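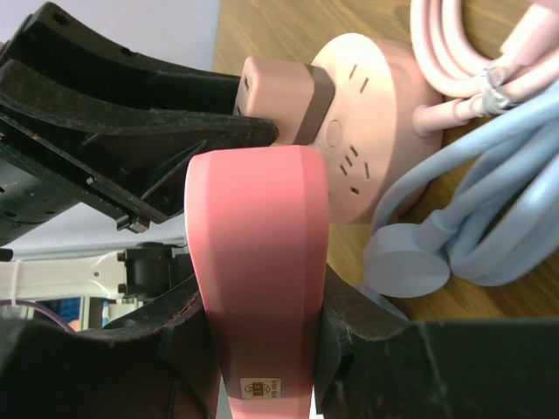
Figure 1. Wrist view, gripper closed on the pink handle. Note the wear on both finger pads.

Unit 6: Grip loss from worn pads
Course notes, Robot Maintenance and Safety
Prepared by Rekha Sandhu, revised 17 March 2024

Read this before the bench session. Bring a flashlight, a soft brush and your log sheet.

6.1 What happened

The bench arm was running a pick-and-place routine written by Lalit Shukla. The task was to take an object by its handle, lift it, carry it over the other items on the table and set it down. The routine had run without trouble for most of the term. In August it began to drop things. The first drops were put down to bad placement by the students, and the start position was marked with tape. The drops went on.

Over a run of 40 lifts, the handle slipped in the fingers 10 times. In most of those the object turned in the grip and stayed up. In the others it fell. One fall pulled a charging cable off the table and the arm kept going with nothing in its grip. Renu Lodhi hit the stop button.

6.2 What the controller reported

Nothing. This is the part to remember. The gripper on this arm decides it has hold of something when the servo stalls before reaching the fully closed position. A handle that is sliding still keeps the fingers apart, so the servo still stalls and the program still reads "grip OK." The check was made once, at closing, and never again during the move.

6.3 Causes

Primary cause: worn pads. Look at the lower finger in Figure 1. The gripping surface is rough and frayed and has dust on it. The tip of the upper finger is dusty too. Dust between the pad and a smooth handle cuts friction a great deal, and a frayed pad touches the handle in patches.

Contributing cause: the shape and finish of the part. The handle is smooth and matte and gets slightly wider toward the top. The fingers do not meet it evenly along its length.

Contributing cause: crowding. There are coiled cables and a power strip tower with an adapter plugged into it right behind the handle, and the upper fingertip comes in over the adapter. A small error in approach can put the finger on the wrong object.

Contributing cause: no pad inspection on the weekly sheet. The sheet covered screws, wiring and the stop circuit. Samuele Sartori went back through the old sheets and found no entry for pads at all.

6.4 Why we treat it as a safety matter

The arm is small and the objects are light, so it is easy to call this a nuisance. Two points against that. First, a dropped object makes people reach in. Two students admitted to doing so while the arm was live. Second, the work area had electrical items in it. A finger or a falling part that catches a cord can pull a plug partway out and leave the blades exposed.

6.5 Changes made

Pads are brushed clean at the start of each session and replaced when fraying reaches the contact area.
Servo position is now read throughout the move. If the fingers close further after the grip check, the arm stops and holds.
Lift speed is down by 20 percent until the new pads have been tested.
No power strip inside the reach of the arm unless it is unplugged at the wall.
Hands stay out until the stop button is in and the light is off - this applies to instructors too.

6.6 Bench work

Work in pairs. Stop the arm before you touch the fingers. Check both pads under the flashlight and sketch the worn areas on the log sheet. Check the finger screws by hand and do not force them. Brush the pads, then run the slow lift test and write down any turning of the handle, even if the object does not fall.

Nivaldo Moura has the spare pads and will sign them out. Hand in the log sheet with both names on it before you leave.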